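Search questions... Ask Go

Home | Topics | Work & Jobs | Unanswered | Log in

Robot arms at work: what happens to the people doing setup?

Posted May 29, 2024 by benchside_mo

I work at Bollik, in the building where we arrange small items on display stands. There are 56 of us. Since December part of the arranging has gone to two-arm tables, and my job is now mostly putting things out, watching and writing down what went wrong. Candlesticks and glass holders are most of my day.

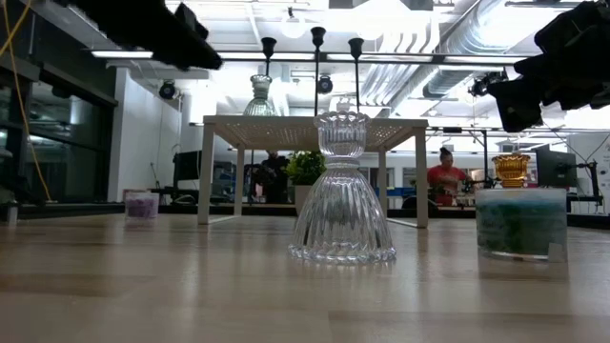 Page last changed by poster: edited once, spelling

My pay is the same but my title isn't, and I don't know if "table attendant" will mean anything to another employer. Has anyone been through this? Should I ask for training now or wait until they offer it?

prukunel_fan
Ask now. At Drondon they put in 12-hour tables and we waited. The training list had 139 names on it by the time I signed up. Get the new duties in writing too – mine were only ever spoken, and at review time I was graded on the old ones.

Also ask who is allowed to stop the arms. For us it was only the shift lead at first, and that was a bad setup.

rutherford_2nd_shift
Depends on your boss I guess. Mine was fine.

gluepot
I set up mixed tables, glass and liquids together with the tall stuff. The work is slower than people think, and I still plan every layout by hand.
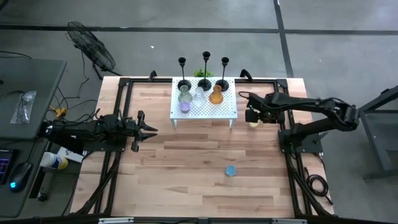
Two arms at the table, flasks and candlesticks on the shelf.

I kept a notebook of every layout and every failed pick, 164 pages so far. When a better job opened up I brought it to the interview and they read it. Put that on your resume in place of the title. And yes, ask for the training, even if it's only the short course.

Related topics | Report | Back to top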